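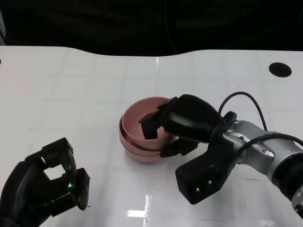

Ilze Kütt says she can tell how a cell has been looked after by watching it pick up one thin-walled object. If the jaw comes down on the rim with the same spacing every time, somebody has been checking the fingers. If it lands high one cycle and scrapes the next, she goes straight to the mounting bracket before she opens any software.

Chapter 7
Setting Up and Maintaining a Two-Arm Bowl Cell

In Chapter 6 you brought a single arm to its home position and taught it four points. In this chapter you will work with two arms that share one table. The cell used throughout is the Droslow bench at the Pomberg training shop, which handles stacked bowls. The right arm is silver, both grippers are black, and the tabletop is glossy white. Your own bench may differ in layout, but the order of work will be the same.

By the end of the chapter you should be able to:

Inspect a gripper and its bracket with the power locked out
Route and check the cables at the wrist
Set a rim grasp on a stacked pair of bowls
Park the idle arm clear of the working arm
Fill in the maintenance log so that the next shift can use it

7.1 Before you touch the arm

Lock out the cell and hang your tag. Support the forearm before you release anything at the wrist. On the Droslow bench the brakes hold the main joints when power is off, but the gripper fingers can still be moved by hand, and a finger that has been pushed out of place will give a bad zero at startup.

Start at the bracket. The gripper hangs from it, so a small amount of play at this point becomes a larger error at the fingertip. Hold the wrist still with one hand and try to rock the gripper with the other. You should feel no movement. If you do, mark the screws with paint pen, remove them one at a time, clean the threads and refit them to the torque on the cell card. Do not tighten a screw that has already worked loose and call the job done.

Next, look at the fingers. Wipe both gripping faces and check for nicks along the tip. A nick on the inside finger will mark the bowl wall.

7.2 Cables at the wrist

The wrist cable needs slack. Look at the tall loop standing above the working wrist at the start of this chapter. A loop like this lets the wrist turn without pulling on the connector, but too much slack can catch on the other arm. Move the wrist slowly by hand through its full range and watch the loop the whole way. Then check the cable that runs along the forearm for flat spots and rubbed places.

Replace wrist cables at 700 hours on the Droslow bench, even if they look good. The shop went to 800 hours for one season and lost two connectors in February.

7.3 The rim grasp

In a rim grasp, one finger goes inside the bowl and the other stays outside, with the wall between them. It suits bowls that are too wide for the jaw to span. With a stacked pair there is one extra question - are you picking up the top bowl or both? The approach height decides it. Teach the two cases as separate points with separate names, and never edit one into the other.

Glare is a common source of trouble here. Overhead lights reflect off a glossy table, and the vision system may read a bright patch as an edge. Check the camera view with the lights at their normal working level, then clean the table. Stains and smudges can cause false edges too.

7.4 The idle arm

Park the second arm with its gripper open and well away from the bowls. Read its status light before you start the first cycle and compare it with the cell card.

7.5 The log

Each entry gives the cycle count, the part checked, what was found and what was done. A good one from the Droslow bench reads:

Count 3,162. Right gripper bracket, slight play. Screws removed, cleaned, refitted. Ran 40 test picks, no slips. C. Iglesias.

Exercise 7A, on the next page, begins with the lockout.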